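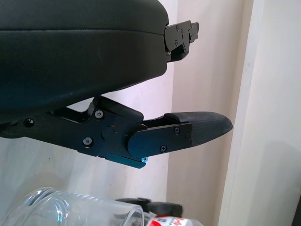

Week four notes - bread and yeast. I'm skipping the history today so we can get to dough math.

Bakers count everything against the flour. My Tevis loaf takes 200 grams of flour, and the salt is a pinch over what I'd like.
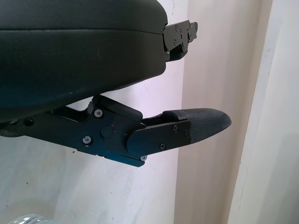 Weigh your water too, please! Cups lie, and the old Dostton recipe cards are all in cups.

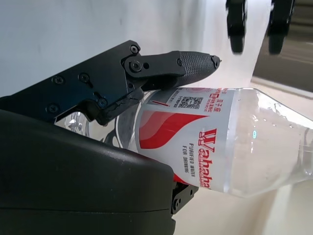
Why does my dough stay sticky? Usually it needs more rest. Give it 40 minutes before you add flour.

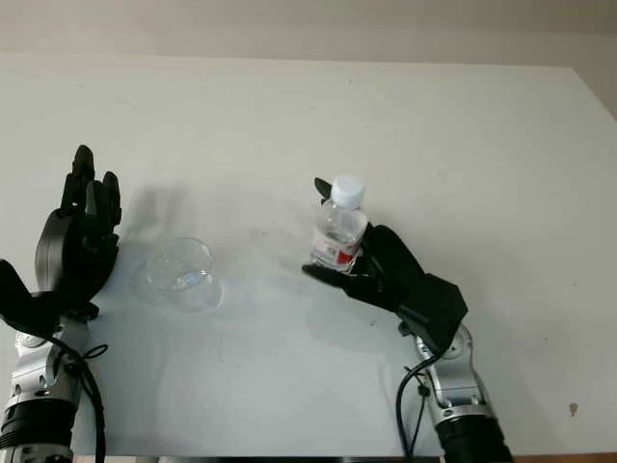 Then fold it, cover it and leave it alone for 10 more. Read the Ellthorpe chapter on rye for next time.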